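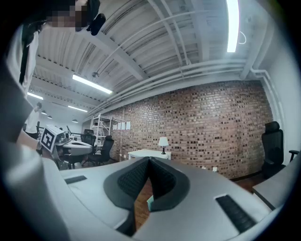 White shirts and a wood floor behind the gray gripper.

Review: Grurnetti Kinnear Model Rocket Kit
Posted 20 February 2018

I've been building model rockets on and off since grade school, and I have a closet full of half-finished ones to prove it. The Kinnear is the first kit in a long while that I started, finished, painted and flew without once shoving it back in the box, and I liked it so much I've already bought a second one (more on that below).

Grurnetti is a small outfit and this is their first big kit. The rocket stands 46 inches tall from the bottom of the fins to the tip of the nose, which makes it a real presence on the pad. It isn't a scale model of anything in particular. If you squint you'll see some sounding rocket in it, and maybe a bit of those late fifties designs where everybody was still guessing what a rocket should look like, with big swept fins and a long, skinny upper body. I grew up on library books full of those drawings and the shape got me right away.

What's in the box

Two body tubes and a coupler, a balsa nose cone, a sheet of fin stock already cut, centering rings, an engine mount, a launch lug, a nylon parachute, shock cord, decals and a printed booklet. The tubes are thick and came dead straight. The spiral grooves are shallow, so filling them took me one evening where it usually takes me most of a weekend. No engines, no glue, no paint, and the outside of the box says so in type you can read, thank you very much.

The nose cone deserves its own paragraph. Balsa! Turned nicely, with a shoulder that fit the tube after a few strokes of sandpaper. I know plenty of people prefer plastic and I understand it, there's no sealing and no sanding. But a balsa cone with three coats of sealer on it feels wonderful in the hand, and it takes paint better than any plastic one I've done.

The parachute is nylon, sewn, with the lines already attached. I've had so many plastic sheet chutes melt or stick together in the cold that I nearly cheered.

The instructions

Very good, with one bad page. The drawings are big and clear, each step fits on half a page, and the booklet lies flat when you open it. There's a fin marking guide that wraps around the tube, and it matched my tube exactly, with no overlap and no gap. You even get a short piece at the back on how a rocket stays stable, center of gravity and center of pressure and all that, written so a ten-year-old could follow it and with a string test you can do in the yard.

The bad page is the engine mount. The drawing shows the hook on one side and the text puts it on the other, and the order of the rings is hard to make out. Dry fit everything before any glue goes near it. I didn't, and I had to slide a ring back out with glue already grabbing, which cost me a torn edge and some words I won't repeat. The rocket is fine. The ring is ugly, and only I will ever know (well, and you).

The build

It took me most of two weeks of evenings, and I'm slow. If you've built a few kits you could do it in a long weekend, not counting paint. I used plain wood glue on the fins, double-glued, with fillets on both sides. The fin stock is a light plywood and not balsa, which surprised me when I first opened the bag. It adds weight at the back end, so the kit comes with a small slug of clay for the nose. Use all of it. The booklet says "as needed" and I'd change that to "every bit."

For the painting I put the whole thing on a Workon stand, a folding cradle I've had for years and can't recommend enough. It holds long tubes level and lets you roll them as you go. The Kinnear only just fits with the arms all the way out. If you don't have something like that, a dowel stuck in a bucket of sand will get you there, though at this length it does sway a little when you're spraying up near the top.

The decals are the water-slide kind and they're lovely. Thin, sharp, good strong red. The long roll stripe is a bear to place, so float it on with plenty of water and be ready to nudge it for a while. Mine is a hair off on one side and I've decided it's handsome.

How it flies

I took it out to the field at Gaso in August on a still, hot morning, with the grass burned down to straw. First flight was on the smaller of the recommended engines. Grurnetti says to expect 500 feet with that one. I don't carry an altimeter, so I can't swear to the number, but it looked right to me against other rockets I know well.

And oh, what a liftoff. A small rocket is gone before you've finished saying "zero." The Kinnear climbs. It has enough mass that you can watch it come off the rod, see the smoke build under it, follow the fins all the way up. If you've ever sat through old launch footage and loved those first long seconds when the thing seems to be thinking it over — it's as near to that feeling as I've had from cardboard and wood. It went straight, turned very slightly into what breeze there was, and popped the chute just past the top.

The second flight, on the bigger engine, was faster and less pretty. It drifted a good way and I had a long walk through stickers. No damage either time, apart from a scuff on one fin that I've left alone. I've flown it several times since then and the mount is holding up well, ugly ring and all.

One thing to watch: the launch lug is sized for a thicker rod than the one most starter pads come with. Check yours before you drive out to the field. On a skinny rod it would rattle around, and with a rocket this long I wouldn't want that.

What I'd change

Fix the engine mount page, obviously. I'd also like a longer shock cord. The one supplied is decent elastic but it's short for a rocket of this size, and I swapped mine for a longer piece before the first flight after reading about nose cones snapping back and denting the tube. It's a cheap swap, and a kit this good ought to come with the better part.

A spare decal sheet for sale would be nice too. I looked and couldn't find one.

Who it's for

I wouldn't hand it to a child as a first kit. Start with something short that goes together in an afternoon and doesn't break your heart when it lands in a tree. As a third or fourth kit, though, or for a grown-up coming back to the hobby after a long gap, I think it's close to perfect. A parent and a patient kid could have a great time with it as well. The fin guide and the string test are both the sort of job kids enjoy, and the painting can be as simple or as wild as they want.

The second kit is sitting on my bench with the tubes already filled. I'm doing that one in black and white with a checkered band up near the nose, like the old test vehicles, and this time I'm dry fitting the rings.

Build: 4 out of 5
Instructions: 4 out of 5 (it'd be a 5 without that page)
Flight: 5 out of 5
Would I buy it again: I did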